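Ilirow server-service cell
By Salim Mrema | 31 August 2024
14 shares | 3 comments

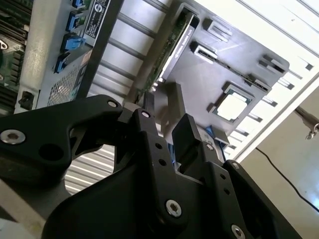 The cell's black gripper at an opened server chassis.

The Ilirow server-service cell is a single-arm robot station for handling parts inside rack servers. It was put together by the integrator Navari, with a gripper supplied by Wiron. It is often called self-maintaining, a claim that its own service log does not support.

Setup
The arm is taught against one chassis model at a time. A technician marks reference points on the sheet metal, then jogs the gripper to each latch and card slot by hand. Navari's brochure gives the job as "under an hour." The log for the first installation lists 241 minutes, and a change of chassis model means starting over.

Gripper care
The gripper has a linkage arm and a rectangular finger pad, held with hex-socket and smaller screws. Screws are checked every 220 cycles and pads are replaced at 756. The pad figure comes from Wiron, which also sells the pads. No wear data has been published. Blue plastic latches inside the chassis are a known trouble spot, as a worn pad tends to slide off them.

Repairs
The log covers 1,468 cycles and ends in November. It records nine stops, six of them cleared by a person reaching in. Navari counts only the other three as faults.

Reception
The engineering group Ljungberg reviewed the cell and found it slower than a trained technician on memory and card swaps. Navari replied that speed was never the aim, although its earlier sales material had led with it.

Contact | Copyright Ilirow Reference | Back to top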